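Snack room check – May walkthrough
Filled in by Montserrat Collado, comments mine, please read them before you skip to the ticks!

1. Floor dry and clear of bags: OK
I tripped on a backpack strap last month, so I looked twice. All the bags were on their hooks.

2. Table steady, top wiped down: OK
One of the feet needed a quarter turn and then it stopped rocking. If it starts again, tell Saqib Tanoli (he has the right wrench and I have the wrong one).

3. Plastic cups, rims and insides: OK, with a note
Run your finger all the way around each rim – that's where the splits start, and a little lip finds them faster than we do. I checked the green, the blue and the pink and felt nothing sharp. Hold them up to the window too, because fine cracks near the base are easy to miss.

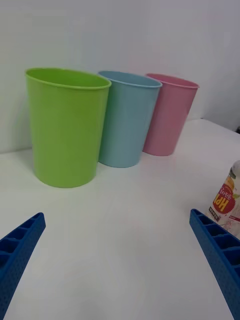 I'd still like us to retire any cup that has gone cloudy inside or smells of soap after a rinse. Yasir Paracha thinks I throw things out too early, and maybe I do, but a pack from Skivum costs less than one phone call to a parent with a cut lip to explain.

4. Cups stored upside down on the rack: NOT OK
Two were stacked inside each other and stuck tight. Please don't pry them with a knife! Warm water on the outer one does it.

5. Bottles labeled and capped: OK
Cleaning products stay on the high shelf, never at the snack table, even for a minute.

6. Hot water tap: OK
Read 48 on the dial (Celsius, it's that kind of dial). Any higher and I want to hear about it.

7. First aid box: NOT OK
Down to 3 small bandages. Salamatu Tetteh is bringing a refill.

8. Cabinet latch by the sink: OK
Stiff, but it holds. I like it stiff.

Items 4 and 7 get rechecked at pickup time. Initial next to mine when they're done – pen's on the string.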